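Musville Paint Color Names, data card

Version 6. Plain CSV, UTF-8, one row per color name. Please read this before using the file for anything, and read the part on known problems twice.

What it is

A table of 936 names that people gave to house paint colors, taken from old shade cards and order books. Each row has the name as printed, the maker, the nearest plain color word, and a note on how sure we are. The shade cards came mostly from two makers, Hendwood and Sotelo. The order books are from a shop in Dostthorpe that closed.
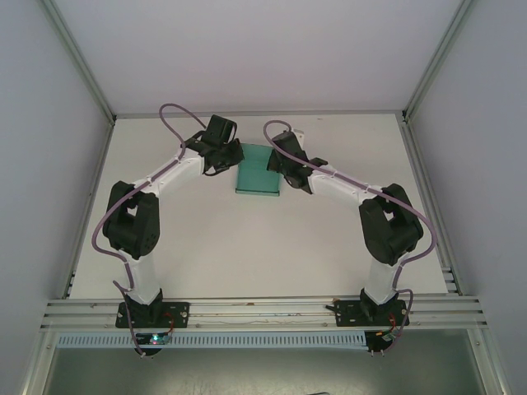 Words: Teodoro Sotomayor
Checking and complaints: Mirjam Willems
Last touched in October

Why you should be careful

People like to say that color names tell you how a town saw color. I doubt it. They tell you what a sales office thought would move paint. "Harbor Teal" and "Quiet Lagoon" sit on two cards printed by the same company, and when Mirjam laid the chips next to each other in daylight she couldn't tell them apart. We kept both rows. Merging them would have meant deciding that the chips had aged the same way, and we have no grounds for that.

Fading is the big problem. A chip that has spent decades in a drawer is one thing and a chip from a shop window is another, and the cards rarely say which they were. So there are no RGB values in this file. Earlier versions had them. They were read off a flatbed scanner, looked very exact, and were junk. If you have version 5 or older, throw those three columns away.

Columns

name: as printed, odd spelling included
maker: Hendwood, Sotelo, or unknown
plain: one of 11 everyday color words
source: card or order book
sure: high, low, or blank

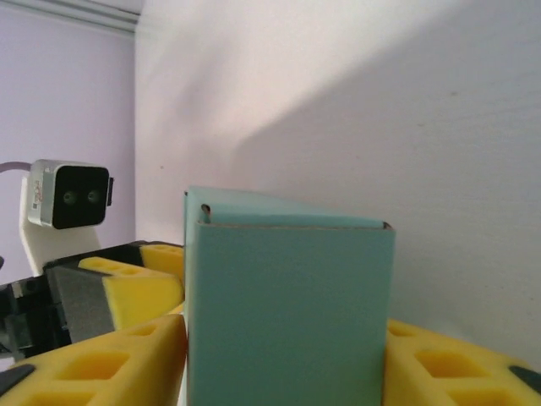 The plain column is the one most people want and the one I trust least. Teodoro and Mirjam each filled it in alone, then compared. They disagreed most often between green and blue, which will surprise no one who has tried to buy teal paint over the phone. Where they still disagreed after a second look, the row is marked low and carries Mirjam's word, on the theory that she complains less about green.

A blank in the sure column means the chip was missing and the plain word was guessed from the name alone. "Sea Mist" could be almost anything. Don't treat blank as medium.

Known problems

35 names appear in the order books with no matching card. Some may be a clerk's own shorthand. "Mrs. B's usual" is in there and I would like it gone, but the rule was to keep what was written.

Sotelo reused names from year to year for different mixes. The file doesn't separate them.

Grays are thin. Either few people bought gray or the gray cards got lost, and I've seen both claims made with great confidence by people who had looked at neither pile.
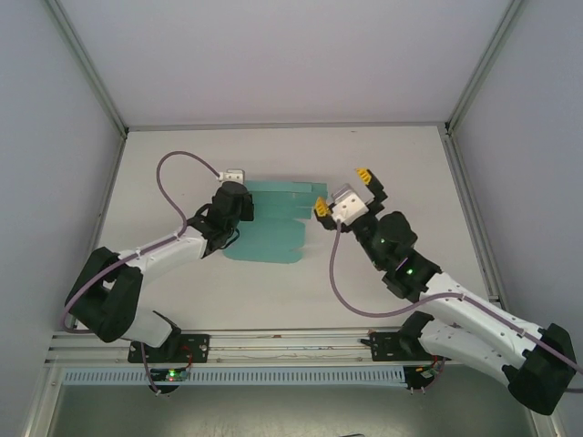 Teal-green cloth on a white work surface.

Uses we'd rather not see

Matching paint for a restoration. Claims about regional taste. Training anything that will later tell a homeowner what color their porch used to be.

It's fine for spelling studies, for looking at how often food words turn up in color names, and for settling small arguments about whether anyone ever sold a paint called "Boiled Wool." Sotelo did, in brown.

Corrections

Send the row, the card, and a reason. "It looks more blue to me" has been received and will not be acted on unless you have the chip.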